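Perkow arm: frequently asked questions

I get the same questions by mail every week, so I put the answers on one page. My name is Nimal Fakir and I build the Perkow arm cell in the shared workshop at Beltden. It is a hobby project, with the goal to take old desktop computers apart for reuse of the parts.

Is the project finished?
No. The arm can handle hard drives and memory modules. Screws and cable plugs I still do by hand before the program starts.

Which parts do you remove first?
The drives. They have the most value for us, and in many office towers they sit on plastic rails, so no screwdriver is necessary. The memory comes after.
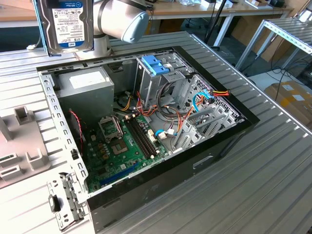 How do you teach a new computer model to the arm?
I move the arm by hand to each position and save it with a name, for example "above cage" or "drop point". A new model needs 43 saved positions. I then run the program at low speed 2 times with my hand on the stop button, and I correct the positions that are wrong.

What happens with the data on the drives?
All drives are erased at the Kanagaratnam repair shop before anybody uses them again. The ones which fail the erase are drilled.

How many computers have you done?
164 until the end of June.

Can I copy your design?
Yes, please do. The files for the fixtures are free. For the controller I use the Dralovton board, and you must change the settings if yours is different.

Can I visit?
I am at the workshop on Thursday evening. Please write me before you come, the street door is locked after 7 pm.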